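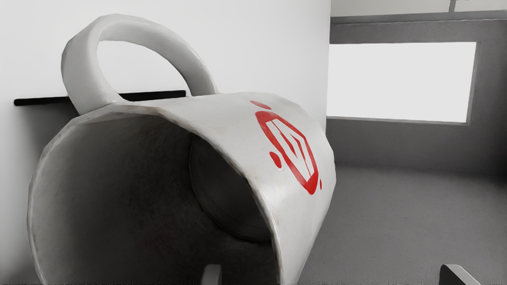

White mug, lying on its side

Avadura Pottery: Frequently Asked Questions
Last updated 2019-05-16

Classes

Do I need any experience?
No. The beginner course starts with hand building and moves to the wheel in the third week. If you have taken a course somewhere else and already know how to center clay, sign up for the next level instead. Write to us if you aren't sure which one fits.

What is included in the course fee?
Instruction, one bag of clay, studio glazes and both firings for the pieces you make in class. Extra clay is sold at the front desk. Tools are provided during class hours, but you are welcome to bring your own if you mark them with your name.

What should I wear?
Clothes that can get dirty and closed shoes. Clay washes out of most fabrics. Iron oxide doesn't always. Long nails make wheel work difficult, and rings should come off before you start. We have aprons on the hooks by the sink. Please bring a towel.

Can I make up a class I missed?
You can come to one open studio session for each class you miss, up to two per course. Make-up sessions have to be used before your course ends. There is no instructor at open studio, so look at the handout from the class you missed before you come in.

Do you teach children?
Children aged eight and older can attend the family workshop with an adult. We don't run drop-off classes. Students in the regular courses must be sixteen or older.

How do refunds work?
Cancel a week or more before the first class and you get a full refund. After that we can only refund you if someone on the waiting list takes your place. If we cancel a course, you get all your money back.

Membership

How do I become a member?
You need to have finished one of our courses or show us that you can work on your own. That means throwing, trimming and glazing a piece while a staff member is in the room, then cleaning up your station. Ebbe Granström handles new members and will set a time with you.

What does a member get?
Use of the studio during open hours, a shelf for work in progress, and studio glazes. Clay and firing are paid for separately. Shelves are assigned in order of sign-up, and we can't hold one for you if you pause your membership for longer than a month.

Can I bring a guest?
Guests may look around but may not use the wheels or the slab roller. Our insurance covers only members and enrolled students.

Can I use my own clay and glazes?
Clay, yes, if it is rated for our glaze firing and you show us the label first. Low-fire clay can melt at our temperatures and ruin a shelf. Homemade glazes have to be tested on a tile before they go on a pot. Put the tile on the test shelf with a note giving your name and the recipe.

Firing

Do you fire work made at home?
Yes. Fill out a firing form at the desk and leave the work on the rack marked "Outside work." You pay by size, measured before firing. Work needs to be completely dry when you bring it in. If a piece feels cool against your cheek, it is still damp and should stay home for a few more days.

How hot do the kilns get?
The bisque firing goes to 1,000 degrees Celsius. Glaze firings go higher, and the current schedule is taped to the side of each kiln. Kiln 2 is used only for bisque.

How long will it take to get my piece back?
Allow two weeks for each firing. We wait until there is enough work to fill a kiln, so it can take longer in the summer. We send an email when your work comes out.

My mug came out with a crack at the handle. What happened?
The usual cause is that the handle and the body were joined at different stages of drying. Attach the handle while both parts are leather hard, score both surfaces, and use slip. Then wrap the piece loosely in plastic for a day or two so the join dries slowly. A thick handle on a thin wall is more likely to pull away.

Will you replace a piece that breaks in the kiln?
No. Every firing carries some risk. If a piece was damaged by something we did, such as a loading mistake, we will refund the firing fee.

How long do you keep finished work?
One month from the day of the email. After that it goes on the giveaway table. Tell the desk if you are traveling and we will put a note on your box.

Is the finished pottery food safe?
The glaze chart shows which studio glazes are meant for the inside of cups and bowls. Some of the textured and metallic ones are for outside surfaces only. We can't say whether a glaze you brought from home is safe for food.

Visiting

Where are you?
983 Delov Street, in Dalen. The entrance is on the side of the building, next to Lestero Frames. Parking behind the building is shared, and the spaces marked with a yellow line belong to the frame shop.

Is the studio accessible?
The classroom and restroom are on the ground floor with no steps. One wheel is raised for use from a standing position or a high stool. The glaze room has a narrow door, and we can bring glazes out to you.

Are you ever closed?
We close for a week in March to clean the traps and repair the kiln shelves. Members can pick up finished work that week but can't use the studio.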